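**Plovell Arbeitsplattenöl, farblos, 750 ml**

Ich verkaufe ja nur Sachen, die ich selbst zu Hause habe, und beim Plovell hat das ziemlich lange gedauert, bis es in den Laden durfte. Leonor Seixas hat mir damals auf der Messe eine kleine Flasche in die Tasche gesteckt (»probier mal, dann reden wir«), und die stand erst mal einen ganzen Winter im Keller. Dann kam der Rotweinfleck meiner Schwiegermutter, und plötzlich hatte ich Zeit zum Ölen!

Plovell ist ein Hartöl auf Leinölbasis für massive Holzarbeitsplatten: Eiche, Buche, Nussbaum, Esche. Es zieht richtig ein und macht keinen Film obendrauf. Die Platte fühlt sich danach immer noch nach Holz an, das war mir am wichtigsten. Lackierte oder beschichtete Platten bitte nicht damit behandeln, da bleibt es nur als klebrige Pfütze stehen.

## Was drin ist und was es kann

- Inhalt: 750 ml, Dose mit Schraubdeckel
- Reichweite: reicht bei mir für 9 m² im ersten Auftrag, beim Nachölen deutlich weiter
- Trockenzeit: über Nacht, voll belastbar nach einer Woche
- Farbe: farblos, feuert die Maserung aber sichtbar an
- Geruch: nach Leinöl, zwei Tage lang, dann ist er weg

Helle Eiche wird einen Ton wärmer. Wer das gar nicht mag, nimmt das Flurnix mit Weißpigment, das habe ich auch da.

## So mache ich das

Platte abräumen, mit 180er in Faserrichtung schleifen, absaugen, feucht abwischen und gut trocknen lassen. Danach dünn Öl auftragen, ich nehme einen alten Baumwolllappen, der Kadetti-Pad geht aber auch prima. Zwanzig Minuten warten und alles, was noch obenauf steht, wirklich gründlich abnehmen. Am nächsten Tag das Ganze noch mal, ohne Schleifen.

Stirnkanten und der Ausschnitt ums Spülbecken kriegen bei mir immer eine Extrarunde, die saufen wie verrückt. Und bitte die ölgetränkten Lappen ausgebreitet draußen trocknen oder in einem Glas mit Wasser aufbewahren, die können sich selbst entzünden. Kein Witz, das steht auch fett auf der Dose.

## Im Alltag

Wasser wische ich weg, wenn ich es sehe, und sonst denke ich nicht groß drüber nach. Gläser und Messbecher dürfen bei uns ruhig direkt auf dem Holz stehen. Nur heiße Töpfe kommen auf einen Untersetzer, und nasses Gusseisen ist auf Eiche sowieso verboten (schwarze Ränder, fragt nicht).

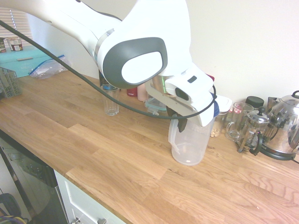
*Messbecher und Trinkglas auf einer Arbeitsplatte in heller Eiche*

Jytte Vestergaard hat mir geschrieben, dass sie ihre Buchenplatte alle 2 Monate nachölt. Mir reicht zweimal im Jahr, einmal davon im Oktober, bevor die Plätzchensaison losgeht. Das hängt halt davon ab, wie viel ihr kocht.

## Bestellen

**Preis: 56 Euro** inkl. MwSt., zzgl. Versand
**Artikelnummer: 193**

Lieferbar ab Lager. Wenn ihr unsicher seid, ob eure Platte geölt oder lackiert ist, schickt mir einfach ein Foto von einem Wassertropfen drauf, dann schaue ich mir das an.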